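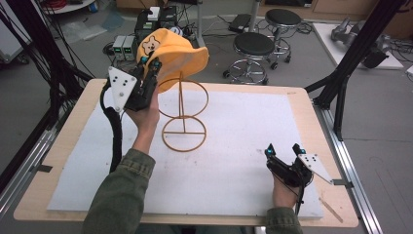 Minutes of the open meeting, Josten Against the Compressor

Category: Meetings and Minutes
Print this page | E-mail this page

Date: 2024-12-30
Place: the upper room of the library, Josten
Present: Geeta Vashisht (chair), Shaimaa Alaoui, Gilmar Miranda, Octavio Carhuamaca, Irén Bakos (minutes), and residents of Josten and Lower Tarkar
Apologies: none were received in writing.

1. Minutes of the last meeting

The minutes were read and accepted with one correction. Under item 4 it was written that the company Jalico "has bought" the field beside the Tarkar road. Octavio pointed out that the company has only an option to buy, and the option is not yet used. The text on the website will be changed.

2. News about the application

Shaimaa reported. Jalico has sent the county a new version of the application for the gas compressor station. The main building is moved 60 metres to the east, away from the stream, and the vent stack is now behind it when seen from the village. The capacity is the same as before. The noise study was made again by the consultants Rotich, but the measuring points are still on the far side of the hill, where no one lives.

The county accepts written comments until the end of January. Comments sent to the first version do not count for the second version. Shaimaa has asked for this by e-mail and has the answer in writing. Everyone who wrote in the autumn must therefore write again.

A resident of Lower Tarkar asked whether one letter with many signatures is as good as many letters. Shaimaa answered that the county treats it as one comment, but the number of signatures is mentioned in the report which goes to the councillors. It was agreed to do both.

3. The petition

Gilmar reported that the petition has now passed 1,000 signatures on paper. The online signatures are kept separately, because some people signed in both places and we do not want that the company can say the list is not clean. Gilmar will compare the lists before the petition is handed over.

There was a discussion about whether to accept signatures from outside the county. Octavio was in favour, as the pipeline itself continues through other districts. Geeta was afraid that it makes the local voice weaker. Decided: signatures from outside are accepted, but on a separate sheet with its own heading.

4. The vigil at the site gate

The vigil will take place in the second half of January, on the public footpath opposite the gate. The exact day depends on the reply from the police and will be sent to the mailing list.

Geeta reminded the meeting of what was agreed in the summer:
- we stay on the footpath and the grass strip, and do not touch the fence;
- the lane stays open for the farm traffic and for the drivers of Rotich;
- no one gives interviews in the name of the group except Geeta and Shaimaa;
- the songs stop when it gets dark.

One resident said that a vigil is too soft and that in other places people have blocked the entrance, with good result. Several persons agreed with him. Others said that there is no construction yet, so there is nothing to block. The discussion was long but polite. It was put to the vote whether the group should prepare a sit-down at the gate for the case that survey machines arrive before the decision. The proposal was not accepted, with 6 in favour. Those who want to speak about it further can do so outside this group, and they are asked not to use our name or our banner for it.

Octavio will be the contact person for the police. He needs the telephone numbers of the stewards.

5. Questions for the company

Jalico has offered to receive a small delegation at its office. Opinions were divided. Gilmar thinks the company wants a photograph for its newsletter and not more. Shaimaa would go, on the condition that the questions are sent before and answered on paper. Decided: 2 persons will go, Shaimaa and Octavio. The questions are:

a) How often will gas be released through the vent stack in normal operation, and who will inform the village?
b) Why were no noise measurements made in Josten itself?
c) What happens with the building if the pipeline is not extended?
d) Will the company pay for tests of the private wells before the work begins?

Additions to this list can be given to Irén. She will make the final text.

6. Money and materials

The cost of printing the new leaflet was approved. The old leaflets show the first position of the building and must not be given out any more - please put them in the paper recycling. The big banner needs new eyelets. Gilmar has it at home and will repair it.

7. Other matters

The school asked if somebody can speak to the older pupils about how a planning application works. Geeta will go. She will explain the procedure only and will not campaign.

The light on the library stairs is broken again. Shaimaa will tell the library.

Next meeting: in January, same place, after the vigil. The date will be sent by e-mail.

Minutes written by Irén Bakos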